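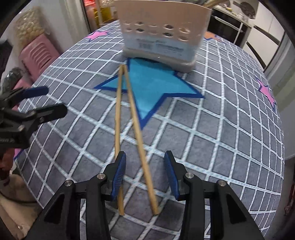 Two light wooden chopsticks on a printed tablecloth.

Chopsticks

Chopsticks are a pair of equal-length sticks used for picking up food, and they rank among the oldest eating tools still in daily use. They began in China, where early bronze pairs were probably used for cooking - reaching into boiling pots, stirring, lifting out hot pieces - long before they became common at the table.

Their move from kitchen to table is a wonderful story of small changes. As cooks began cutting food into bite-sized pieces, which cooked faster and saved fuel, diners had less need for a knife. The sticks spread to Korea, Japan and Vietnam, and each place made them its own.

Regional styles

Chinese chopsticks tend to be long, with blunt ends, and suit shared dishes set in the middle of a table. Japanese ones are usually shorter and taper to a fine point, a great help when lifting bones out of fish. Korean chopsticks are often metal and somewhat flattened, and they come with a long-handled spoon for rice and soup. Vietnamese pairs are long and were traditionally made of wood or bamboo.

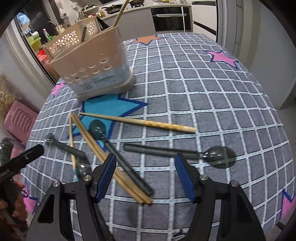 Decoration is a craft in its own right. Lacquer, carving, shell inlay and painted bands all turn up on the upper part of the stick, where the hand rests. The food writer Divya Ramasamy surveyed 136 household pairs in the town of Prukville and found that 9 had been repaired by hand, one of them with new lacquer laid over an old break.

Holding and manners

In the usual grip, the lower stick stays still against the ring finger while the upper one moves, guided by the thumb, index and middle fingers. Children often learn on shorter pairs.

Table manners are just as rich! Standing chopsticks upright in a bowl of rice is avoided in much of East Asia, as it recalls offerings to the dead. In Japan, passing food from one pair to another is also avoided, for it echoes a funeral custom. Many homes and restaurants set out a separate serving pair for shared dishes.

See also: Chopstick rest, Spoon, Lacquerware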